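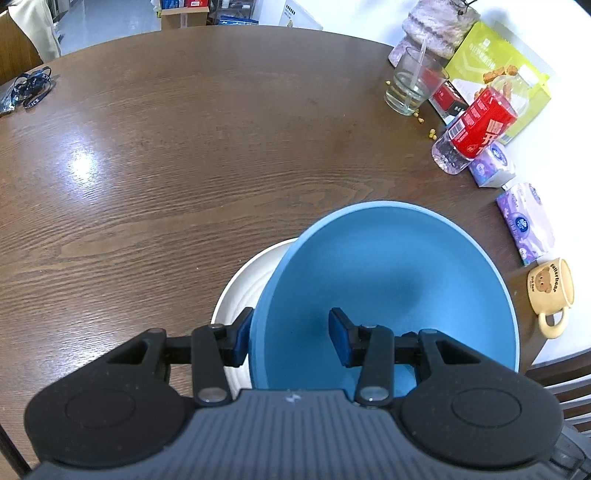 Slide 1. Clearing a round table: blue bowl, plate under it, glass with a straw, mug, tissue packs, odds and ends.

Speaker notes – "Can it clear a table yet?"
Hussam Shboul, Onley
February session, 20 minutes plus questions

SLIDE 1 – leave up while people sit down

Good morning. My subject is table clearing. I work on handling for Onley, and for most of the past year the question I get from customers has been the same one: can we buy a machine that does the tidying. Short answer: parts of it, slowly, with someone nearby. The rest of the talk is about which parts.

Look at the bowl first. It is large, it sits partly on a plate, and it is tilted. The two fingers are just inside the rim. A person would pick this up without thinking about any of those facts. For a controller, each is a separate problem.

[Pause. Let them look.]

SLIDE 2 – the rim grasp

Bowls are usually lifted by the wall. One pad inside, one pad outside, close, lift. The wall is thin and curved, so the contact patch is small. A big bowl held at one point on its rim wants to rotate about that point. Fine if it is empty. If there is soup in it, the centre of mass is well away from the grip and the wrist has to take the torque.

Soft pads help. They deform to the curve and give more friction at a given force. They also wear, and they pick up grease. On our bench we change pads when slip goes up, and we don't have a good way to predict when that will be.

Stacked dishes: if the upper dish is resting on the lower one, lifting it can drag the lower one along. The planner needs to know there are two objects. From straight above, with only part of the plate's edge showing, some detectors report one.

SLIDE 3 – what the camera has to put up with

Back to slide 1 for a moment.

Glossy dark table, overhead light, bright reflection. Depth sensors often return nothing in a patch like that, or return a hole. The clear glass and the clear bottle are the same problem in another form. The straw is worse – thin, transparent, leaning, and taller than the glass. If you take the glass by the rim you have to go around it.

The glass has a little liquid in it. So the job isn't "move glass to tray". It is "keep upright, move slower, empty somewhere first". That decision comes before any motion.

The mug is tipped a bit, with the handle toward the lower right of the picture. Handles are a good grasp if you can reach them.

SLIDE 4 – numbers from the Undari bench

Setup: mixed tableware on a dining table, one arm, parallel fingers, no fixed layout. Task: get dishes into a tray, leave everything else.

- 107 clearing attempts in the set.
- Single dry dishes, nothing touching them: roughly 80 per cent lifted and placed without help.
- Stacked or leaning dishes: well below that. I'm not quoting a figure as we changed the scoring rule halfway through.
- Operator asked to stand by for all of it.

Say clearly: this is a bench with decent lighting and patient staff. Do not let anyone write the 80 down as a product claim.

SLIDE 5 – where it goes wrong

Four causes cover nearly all our stops.

1. Small loose items. There are a few yellow beans on the table in slide 1. They are too small for fingers of this type to be worth the time. You want a wipe or a vacuum, so that is a second tool and a tool change.

2. Soft things. A crumpled bag, a tissue pack, a strap. Shape changes on contact, so the model you planned with is out of date once you touch it.

3. Clutter at the edge. The snack box, the small red box and the bottle are close together, and the red box is partly hidden. Approach angles run out.

4. Knowing what is rubbish. A bottle on its side could be either. The lanyard on top of the bag is not rubbish, although the bag may be. We don't solve this with grasping. Someone has to set a rule, and the rule changes from house to house.

SLIDE 6 – shop floor compared with home

Sabbagh runs a canteen return line with similar fingers. Same cups, same trays, same height, fixed light. It works through a full shift there with 3 people where they used to have more. The fingers are no cleverer. The crockery is all from one supplier.

Brendine tried the same cell in a shared flat kitchen. It was back in its crate by the end of the month. Mention the mugs – every one a different shape.

SLIDE 7 – what I would buy today

Fixed crockery, fixed station, somebody within reach: yes.
Dishes only, on a table people have already scraped: maybe, on trial.
A whole table as found: no. Ask me again when the bench can do stacked dishes at the rate it does single ones.

Questions I expect: cost per cycle (refer to handout), noise, cleaning of pads, whether two arms would help (yes for large bowls, and it doubles the planning time on our system).

We use cookies to improve your experience on this site. By continuing to browse you accept our cookie policy. Accept | Manage settings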